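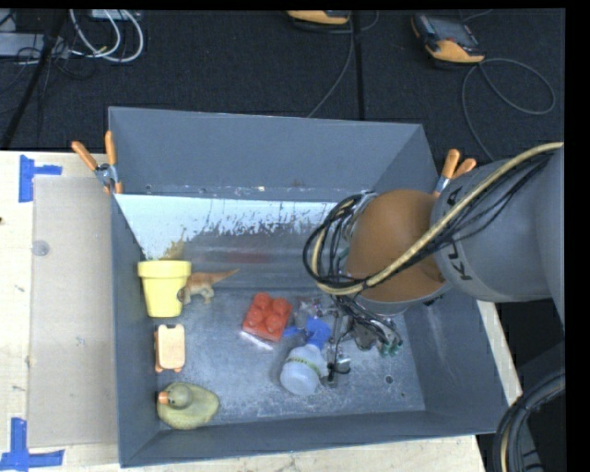

27th September
By Taha Lamrani

My mother kept everything. When we cleared out her place in April I found 11 biscuit tins, and only one of them had ever gone back to being a biscuit tin. The rest held buttons, fuse wire, birthday candles burnt down to the last centimetre, and keys to houses we'd moved out of before I started school. I drove home feeling very superior about it all, opened my own hall cupboard to put my coat away, and a tennis racquet fell on my foot. I don't play tennis.

So that was the start of my year of getting rid of things, and I'm writing this from somewhere near the middle of it (my partner would say nearer the beginning).

I did what everybody does first, and spent money. I bought a set of Paker drawer dividers, because obviously the trouble with my kitchen was that the rubbish in it hadn't been properly sorted. They were lovely. For a fortnight I had the tidiest collection of dead batteries and takeaway chopsticks in the suburb. Then the drawer stopped closing and I was back where I'd started, minus the price of the dividers.

It was my neighbour who put me on to Rostyslav Tkachenko. He runs a small secondhand warehouse called Zaltenetti, out past the showgrounds, and on quiet afternoons he'll come to your house and go through your cupboards with you for a flat fee of $225. I'd expected somebody soothing, with linen trousers and a label maker. Rostyslav turned up in work boots with a sandwich, asked where the kettle was, and had the contents of my linen cupboard on the hall floor before the water had boiled.

"Who are the towels for?" he said.

Guests, I told him.

"When did you last have guests?"

I had to think. My cousin had stayed over, the summer before last, and she'd brought her own towel.

His method, if you can call it that, is to make you say out loud what each thing is for. It's excruciating! You can hold a fondue set in your hands in perfect silence and feel quite warmly towards it, but try telling a man with a sandwich that you're keeping it for fondue nights. I lasted until the second shelf before I started putting things in the go pile just so I wouldn't have to explain them.

What surprised me was the stuff that hurt. I'd braced for the photos and my daughter's school jumpers, and Rostyslav wouldn't let us touch any of that on the first day anyway ("You'll only sit down and cry, and I charge for it"). It was a Kamel sewing machine that did me in. Mum's, heavy as a ute, hadn't run in years. I can't sew. I'd hauled it through three house moves and had it serviced once, for reasons I couldn't tell you, and when he lifted it on to the bench I found I'd put both hands flat on the cover.

He didn't say anything wise. He said, "Keep that one, then," and picked up the bread maker.

The bread maker went. So did the racquet, a Jisovero juicer with most of its parts, two doonas, and a box of cables that we agreed not to look at too closely. By the end of the day I had an actual floor in the spare room, in a colour I'd forgotten choosing.

Then comes the part where it all has to go somewhere, and I'd been pretty vague about that. I'd pictured the op shop receiving my things with gratitude. The op shop near us shuts its donation door whenever it's full, and it's full most of the time. Rostyslav reckons half of what people bring him has already been knocked back elsewhere. He took what he could sell, and told me straight which bits were bound for the tip – more than I'd have liked. It cost $100 to get rid of the lot by trailer, and I stood at the transfer station looking at a perfectly decent magazine rack and feeling awful.

I've been slower at the shops ever since. I put a lamp back last week. I walked it all the way round the store first, mind you, and had picked out a spot for it beside the couch, but I put it back.

I did make $409 on the things Zaltenetti sold for me, mostly thanks to a set of dining chairs I'd been meaning to reupholster since my daughter was in nappies. She's at uni now. She rang when she heard about the chairs, quite put out, and asked whether I'd kept her netball trophies. I told her they were in a box with her name on it and she could come and get them whenever she liked.

She says she hasn't got the room. I've left the box by the front door, next to the sewing machine, which still needs a proper spot.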